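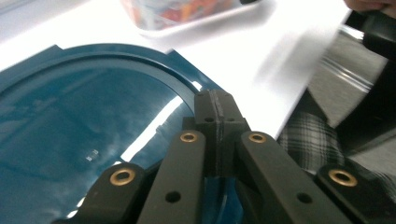
Can a machine do my household chores yet?

Some of them, slowly, with you standing nearby. Lids, cups and folded towels go fairly well. Wet dishes, anything in a bag, anything tangled — not yet. Plan on doing those yourself.

Section 7. First chore set-up (Drosero home and bench unit)

Read all of this before power on. Takes 20 minutes if the table is clear.

What you need
- the Drosero base and both grippers
- a flat table, light colored if you have one
- one chore. Just one. Do not start with the whole kitchen
- the Semeta hand tool, if yours came with it

Steps

1. Clamp the base to the table edge. Hand tight, then one more half turn.

2. Check the linkage on each gripper. Open and close by hand a few times. Should move freely, no clicking. If a bushing has crept out of its hole press it back flat with your thumb. Never glue it.

3. Wipe the tabletop. Crumbs under a tray will throw off the height reading.

4. Set out the things for the chore. Good first picks: a plastic lid with a raised rim, a tray, a tub with an open top. Rims are easy to find and easy to hold.

5. Turn lamps so they don't shine straight down on glossy plastic. Glare reads as an edge. If you see a bright streak along a rim, move the lamp and not the lid.

6. Do the chore yourself with the hand tool. Slow. Stop for a second when you close on something and again when you let go. Fast swings blur and the unit throws that pass out.

7. Repeat. A lid takes 20 good passes. Sorting small things out of a tub takes more like ten times that — we use 200 in the Helinville shop before we let it run alone.

8. Save, name the chore, press Run. Keep a hand by the stop button for teh first few tries.

CAUTION: Fingers out of the linkage when it closes. The arms meet at the center block and there is no guard.

CAUTION: Nothing hot, nothing sharp, no glass over 300 grams.

Note: Loose sleeves catch. Roll them up.

Note: Clear containers are still a weak spot. The unit sees what's inside and reaches for it through the wall. A strip of tape around the top helps a lot.

What it can do now, going by our own bench
- put a lid on a tub: yes, most tries
- move a tray from A to B: yes
- stack cups: yes, if all the same cup
- pick mixed small parts out of a bin: sometimes, drops some
- fold a shirt: slow, and you will want to redo the collar
- load a dishwasher: no

Shop floor users: same list, more or less. Feeding a tray of identical parts works fine. Mixed bins don't. Mahlangu bench kits need the short clamp, see section 9.

If it goes wrong
Misses the rim — redo step 5.
Grabs and drops — check the pads, wipe, run again.
Stops halfway — something moved. Put it back wher it was during the passes, press Run.
Still no good after that, erase the chore and start over at step 4. Quicker than patching.

Help desk closed Thursday afternoons. Leave a message with the chore name and software version.

Print this section | E-mail this section

This site uses cookies to remember your language and unit model. Accept | Settings

Contact | Copyright Drosero, Helinville | Back to top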